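Section 4. Clearing the table station

4.1 Scope

This section covers clearing and resetting the table station after a meal-preparation or tasting session. It applies to the Penry and Condley table layouts. Washing up is covered in section 5. Storage of dry goods is covered in section 6.

The parts handled in this section are the serving tray and its contents, the black food tray, the clear plastic containers and the dish rack.
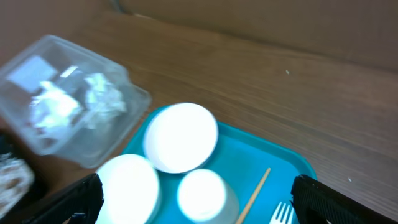
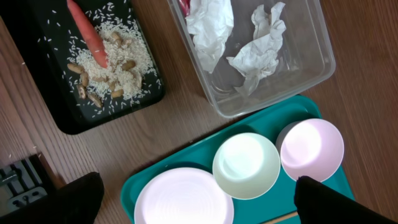
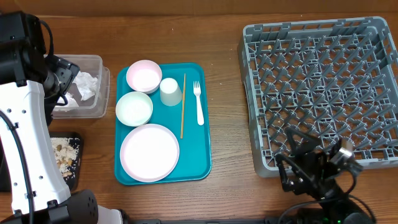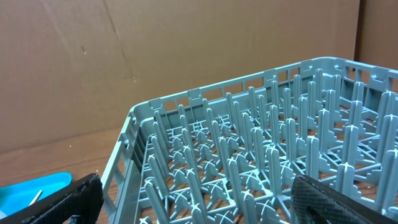
4.2 Before you start

Dish rack: 1
Serving tray, teal or turquoise: 1
Food tray, black: 1
Clear containers: 2
Damp cloth and dry cloth
Lidded bin for food scraps
Dry goods jar, 800 ml, with screw lid

Check that the dish rack is on the right of the table and that its rim is level. Wipe any crumbs from the floor of the rack before dishes go in. Crumbs lodge between the pegs and are hard to remove once the rack is loaded.

CAUTION: Peanuts are an allergen. Keep the black food tray away from the serving tray until step 6 is complete. Wash hands before touching cups, bowls or cutlery.

4.3 Clearing the food tray

1. Lift the carrot by its thick end and shake off loose grains over the tray. Put it in the vegetable drawer.

2. Pick out the peanuts by hand. Split or cracked shells go in the scraps bin. Whole shells may be kept for the next session.

3. Feel through the rice with the fingertips for peanuts buried in the heap.

4. Tilt the tray towards one corner and pour the rice into the jar. If rice has been in contact with cracked shells, discard it and do not refill the jar.

5. Brush the remaining grains from the rim into the scraps bin. Do not brush them on to the table.

6. Wipe the tray with the damp cloth, then the dry cloth. Wash hands.

NOTE: Rice that has been on the table surface is always discarded.

4.4 Clearing the serving tray

7. Remove wooden sticks and chopsticks first. They roll when the tray is moved. Stirrers are single use. Chopsticks are washed and air dried.

8. Remove plastic forks, holding them by the handle.

9. Remove cups, then bowls, then the plate. Do not stack cups inside bowls, as the rims mark.

10. Put crumpled paper or foil in the clear container set aside for waste. If a clamshell container is in use, close the lid before carrying it. A clamshell must stand flat on the table and must not rest on the rim of the serving tray.

11. Wipe the tray, including the inside of the raised lip.

4.5 Loading the dish rack

Washed items go into the rack in the order below.

12. Plate: upright between two rows of pegs, towards the back wall. Check that the edge is seated on the lattice floor and is not riding on a rib.

13. Bowls: leaning forward, open side down, one row apart.

14. Cups: upside down over a single peg. Light cups tip if they are set across two pegs.

15. Forks and chopsticks: along the side wall, handles down. Thin handles can pass through the openings, so check below the rack before lifting it.

CAUTION: Do not lift a loaded rack by one side. Use both hands at opposite corners.

NOTE: The Gostham rack (part no. 688) has wider peg spacing. Use every row for plates. On the Bodon rack use every second row.

4.6 Finishing

16. Wipe the tabletop along the grain, working away from the rack. Pay attention to the strip between the tray and the rack, where debris collects.

17. Return the serving tray to the centre of the table.

18. Empty the waste container and replace it on the left of the table.

19. Enter the time and your initials on the station card. Report chipped rims or broken pegs to Zeyu Mao before the next session.

The rack is descaled every Saturday. See section 5.3.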